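Recovering a Two-Arm Station After a Handover Fault
Sollard Automation Laboratory, Ikville
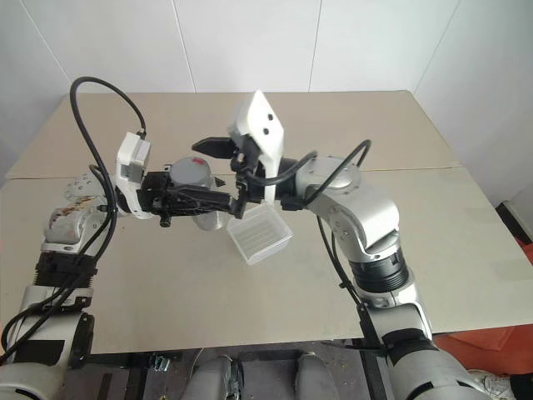
A handover fault occurs when both arms report a closed grip on one part and neither controller will release it. Fault 122 then appears on the operator panel, and motion stops on both sides. The grippers may be nearly touching at this point, with a small part such as a plastic tray held between them, so any movement of one arm can load the other. Do not pull the part free by hand.

1. Press the stop button and wait for the panel to show HOLD. Keep hands away from the tabletop until it does.

2. Check each cable where it arches over its arm. A loop that has caught on a joint must be freed before power is restored.

3. Select manual mode and set the speed limit to 2 percent.

4. Open the right gripper first. If it does not respond, open the left gripper — never both together.

5. Move the open arm straight back along its approach path until the fingers are well clear of the part. Do not rotate the wrist.

6. Remove the part and inspect it for cracks. Cracked parts go in the reject bin.

7. Clear the fault, home both arms, and run the Bisia handover check with no part loaded.

If Fault 122 returns during the check, lock out the station and notify Waldemar Nowicki at extension 508. The station stays locked out until he signs the fault log.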